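Colander

A colander is a perforated bowl used to drain liquid from food or to rinse produce. The word derives from the Latin colare, meaning to strain. The vessel differs from a sieve, whose mesh retains much finer particles, and from a skimmer, a shallow perforated ladle used to lift solids from a pot.

Form and materials

Most colanders are round or oval, with perforations in the walls, the base or both. Handles are usually placed at opposite ends so that the vessel can be lifted or rested across a sink. A foot ring or a set of short legs raises the base above the draining surface and prevents food from sitting in its own runoff.

Early examples were made of fired clay, the holes being pierced before firing. Tinned copper, enamelled steel and aluminium followed, and stainless steel remains common in commercial kitchens. Moulded plastic colanders are light and inexpensive, and come in a wide range of colours, but may soften when used with boiling water if the plastic is not rated for it.
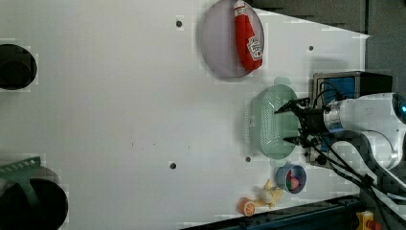
Light green oval colander with a handle at each end, near a plate holding a bottle of ketchup.

Perforation patterns

The arrangement of holes affects both the rate of drainage and the strength of the wall. Grid patterns are simple to mould and give an even flow. Radial and star patterns are more often found in pressed metal, where closely spaced holes near the rim can weaken the sheet. The Goritz pattern, a pressed steel type once widely sold in hardware stores, carried 104 holes in its smaller size and 159 in its larger. Slotted walls drain quickly but allow small grains and short pasta to escape.

Domestic use

Colanders are used chiefly for pasta, boiled vegetables, tinned legumes and washed fruit. Salted eggplant is commonly left to drain in one for 30 minutes before cooking. Lined with muslin, a colander may also serve for straining stock or draining yoghurt, although a fine sieve is generally preferred for clear liquids.

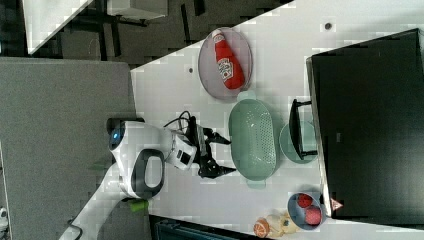

Storage has influenced the shape of the utensil as much as drainage has. Deep round bowls nest well with others of their kind but occupy considerable cupboard space, and manufacturers of household plastics such as Hallo and Nikzad responded with shallower models and collapsible versions with flexible walls. The oval outline, as in the pale green colander set close to a mauve-grey plate, suits narrow shelves and can be laid across one side of a double sink. Collapsible types are flatter again, although their folds require more thorough cleaning.

Care

Food residue left to dry in the perforations is difficult to remove, and rinsing immediately after use is usually recommended. Enamelled ware should be checked for chips, particularly at the edges of the holes, where exposed steel will rust. Clay colanders should be dried completely before storage.

Collections

The Jalutel Museum of Domestic Life holds 12 clay and enamelled colanders, displayed each July with its preserving equipment.

See also: Chinois; Sieve; Skimmer; Salad spinner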